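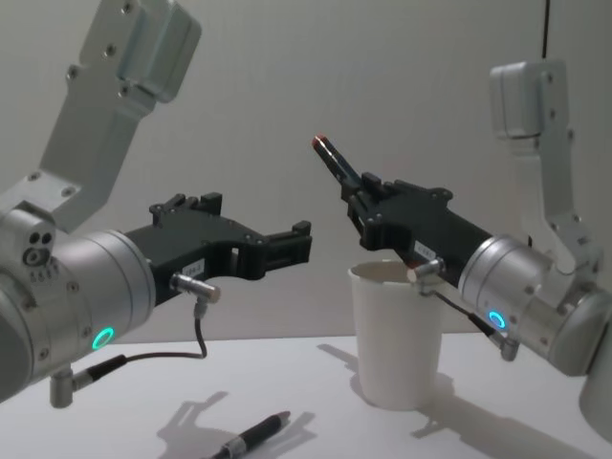

*Figure 1. Two-arm bench with the paper cup and a pen, right gripper holding a pen or marker.*

**Project Hesero – progress report to Durent**
25 Mar 2020
Prepared by Eero Juntunen

In this period we have recorded 421 demonstrations of the pen and cup task by remote control. The operator guides both arms, and the joint positions and gripper commands are saved together. Of these recordings, 263 are accepted for training. The rest were refused at review, mostly for long pauses or for a cup that was pushed over.

Fatima Mthembu and Harish Rastogi did most of the operating. They report that the right arm is easy to guide, but that passing a pen from one gripper to the other remains tiring. We have therefore limited a session to 49 minutes.

We also tried to show the task by hand, moving the arms directly. The paths were smoother, but the operator's hands came often into the camera view and we could not use the images. For the moment we continue with remote control only.

One delay must be mentioned. The new hand controllers from Stekau arrived with wrong firmware, and Mwangi Nzioka spent a good part of the period on this. They work now, although the left one still loses its zero position after a restart.

The target for June stays at 878 accepted demonstrations. To reach it we ask for your agreement to train a third operator – the cost can be covered from the travel line, which is almost unused. Valter Solberg will send the revised budget separately.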